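INTERIOR FINISHES AND MATERIALS
Unit 6 Handout: Countertops and Adjoining Walls
Kakham Institute, Department of Interior Studies
Issued September 2, 2019

Scope of this unit

This unit covers the selection, measurement and care of countertop surfaces in residential kitchens. Students should have completed the August reading on wall paints before attending. The chapter on cabinet hardware is not covered here and will not be tested.

Stone and stone-look surfaces

Natural stone used for counters falls into two broad groups for the purposes of this course. Granite and similar stones are hard and resist most kitchen acids. Marble and limestone are softer, contain calcite, and will etch when lemon juice or vinegar is left on them. Etching is a change in the surface itself and cannot be wiped away. Staining is a separate matter: a liquid enters the pores and leaves color behind.

Patterned surfaces may also be manufactured. Engineered quartz, porcelain slab and printed laminate are all sold in stone and marble patterns. Pattern alone does not identify the material. Students must consult the supplier's data sheet before stating a material in any written specification.

Pattern and the adjoining wall

A strongly patterned counter is usually set against a plain wall. Where two walls meet at a corner, a change of tone between them may be used to mark the edge of the work area. Framed pieces should be hung clear of the splash zone.

Patterned countertops, two views
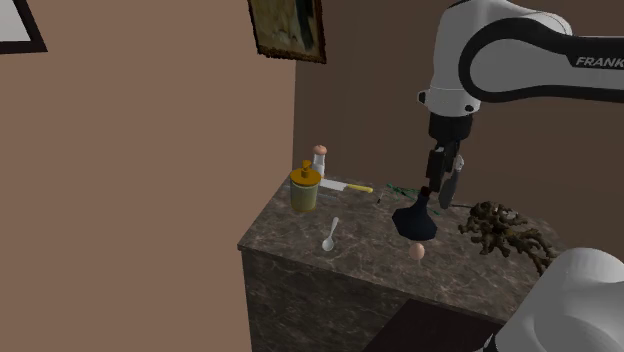
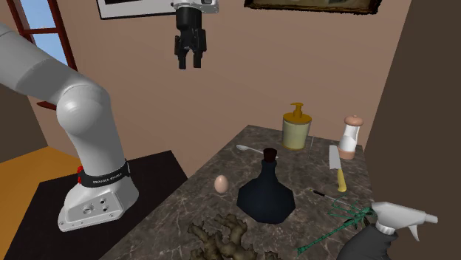 Measuring for a countertop

Measure each wall run at the back and again at the front edge. Record both figures. Corners in older houses are seldom square, and a template is required wherever the two figures differ.

Standard depth in the course exercises is 25 inches, including the overhang. Seams are to be kept away from the sink cutout. For the Gough house exercise, the total counter area is 1,496 square inches before cutouts; show all working.

Sealing and care

Porous stone is sealed after installation and tested again at regular intervals. To test, place a few drops of water on a clean, dry area and wait ten minutes. If the stone darkens, it is due for sealing. Engineered quartz does not require a sealer.

Daily cleaning is with mild soap and a soft cloth. Abrasive powders are not to be used on polished surfaces.

Assignment 2

Prepare a one-page specification for the Gough house kitchen. Include the counter material, edge profile, wall color and a care note addressed to the owner. Sample boards from Sirnetance and Drustalia are held in the materials room and may not be removed. See page 71 of the course reader for the required layout.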